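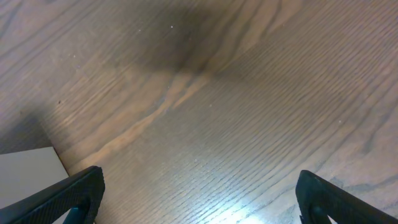

Ostap Horobets acha que a mesa deve continuar com as manchas que tem. Disse-o logo no início da sessão de sábado na oficina comunitária da Driline, quando uma das participantes perguntou se valia a pena lixar o tampo até desaparecer a zona escura. Na opinião dele, uma mancha daquele tamanho no desenho da madeira não sai com lixa, e quem tenta acaba com uma cova no meio da mesa.

A conversa serviu de arranque ao ciclo de tardes abertas sobre cuidado de superfícies de madeira, que a Driline organiza em parceria com a loja de materiais Stania. A primeira sessão juntou moradores do bairro e alguns alunos do curso de restauro, e foi dedicada por inteiro às mesas: limpeza, pó, brilho, riscos pequenos e marcas de copos. Cadeiras e armários ficam para as sessões seguintes.

O tampo que serviu de base à discussão tem um tom castanho-acinzentado, com o veio bem marcado e uma faixa mais clara, cor de areia, que o atravessa na diagonal. O acabamento é acetinado e apanha bastante luz. Foi esse brilho que ocupou a primeira parte da tarde. Vários participantes queixaram-se de que as mesas de casa ficam baças em poucos meses, e a explicação dada foi quase sempre a mesma: produto a mais. Ceras em spray aplicadas todas as semanas formam camada, a camada agarra pó e o pó, esfregado com o pano, vai riscando o verniz.

A recomendação da oficina para uma mesa envernizada de uso diário é simples. Pano de algodão ligeiramente húmido, passado no sentido do veio, e outro pano seco logo a seguir. Detergente neutro só quando há gordura, muito diluído. Nada de álcool, nada de vinagre e nada de esponjas com lado abrasivo. Para o pó, um pano de microfibra limpo, levantado e sacudido fora de casa entre passagens.

Falou-se também da melhor forma de ver se um tampo está limpo. Olhar de cima não chega. O conselho foi baixar a cabeça até perto da mesa, com a janela ou o candeeiro do lado oposto, e procurar no reflexo. Os grãos de pó aparecem como pontos brancos, as dedadas como zonas sem brilho e os riscos como linhas que cortam o veio. Um participante contou que fez isto em casa depois de um almoço de família e passou a tarde a limpar uma mesa que julgava pronta.

A segunda parte foi mais prática. Cada grupo recebeu uma tábua de teste e ensaiou a remoção de marcas brancas de calor e de água. As superficiais cederam, na maior parte dos casos, a uma pasta fina de polir e alguma paciência. As mais fundas não saíram. Nesses casos, a oficina aconselha a não insistir e a pedir a opinião de alguém do ofício antes de retirar o verniz, sobretudo se a mesa for folheada. Uma folha fina fura depressa com uma lixadeira elétrica, e depois já não há conserto barato.

Sobre a diferença entre madeira maciça e folheada houve dúvidas e algum desacordo. A regra mais citada foi a de espreitar o topo da tábua e a face de baixo: se o veio continua da superfície para a aresta, é provável que seja maciça. Uma aluna lembrou que há orlas bem coladas que enganam, e que o peso também não é critério seguro. Ficou combinado voltar ao assunto, com amostras cortadas para comparar.

Quanto a manchas escuras, a oficina separa as que vêm de fora das que pertencem à própria madeira. Uma mancha de tinta ou de ferro tem em geral um contorno que não respeita o veio. As zonas escuras naturais, junto a nós ou em partes mais desenhadas da tábua, acompanham as curvas do grão e esbatem-se nas margens. As primeiras podem por vezes ser tratadas. As segundas ficam, e há marceneiros que escolhem as tábuas precisamente por causa delas.

No final foi distribuída uma folha com a lista de materiais usados: panos de algodão, pasta de polir, lixa de grão fino para os remates e cera incolor. A Stania tem os artigos reunidos num saco já preparado, com o nome Toltinis, à venda na loja e também ao balcão da oficina nos dias de sessão. Quem preferir pode levar panos de casa, desde que lavados sem amaciador, que deixa gordura no tecido.

A sala da Frota, onde decorreu a sessão, tem lugar para cerca de 70 pessoas sentadas, mas os trabalhos de bancada obrigam a grupos pequenos. Por isso a organização vai dividir as próximas tardes em dois turnos, com quatro bancadas cada um. A próxima sessão está marcada para terça-feira, 25 de março, e trata de óleos e ceras em madeira sem verniz. Em abril seguem-se as cadeiras, com uma parte dedicada a colagens e encaixes soltos.

A entrada é gratuita, com inscrição prévia na receção da Driline ou por telefone. Podem ser levadas peças pequenas para avaliação, como tabuleiros, bancos e tampos soltos até 100 centímetros de lado. Móveis maiores não entram no elevador e devem ser mostrados em fotografia, de preferência uma tirada de perto e com luz lateral, para se perceber o estado do acabamento. A oficina não guarda peças de um dia para o outro e não faz reparações por encomenda.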